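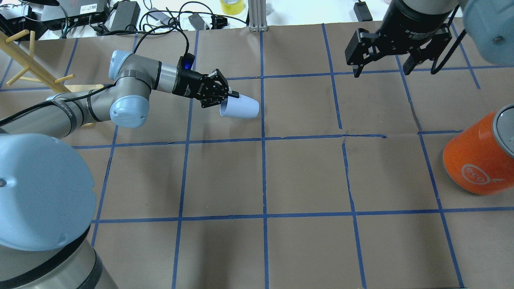
What is the Arkmont open day?
A public visit to the Arkmont robotics lab, held every March, where small tasks are shown on a shared worktable.

The lab was founded by Liya Araya. Its first open day drew 102 visitors. 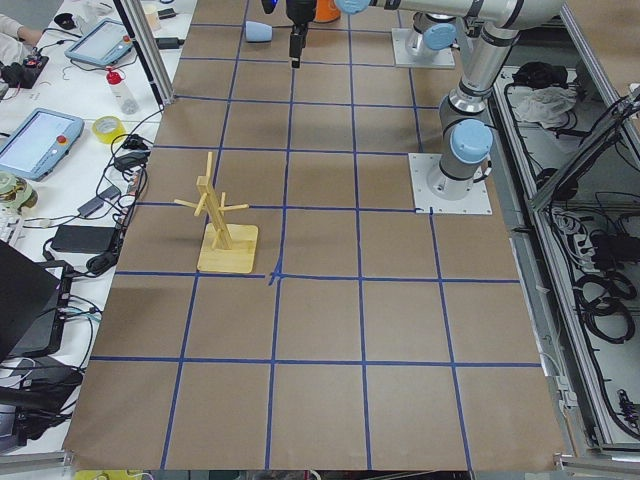 Demonstrations use two arms and last 5 minutes each. Colleen Sandhu has led them from the start.
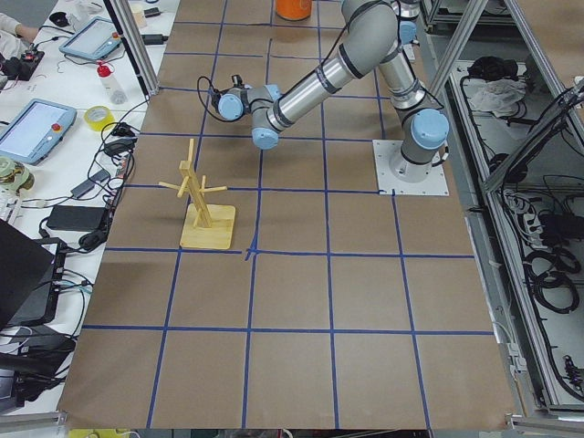 Entry is free, but places must be booked. Groups are limited to 90 people a day. 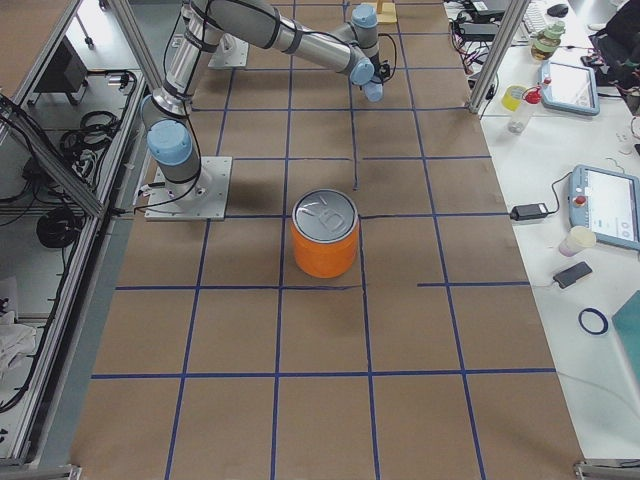 Orange can on the taped worktable at Arkmont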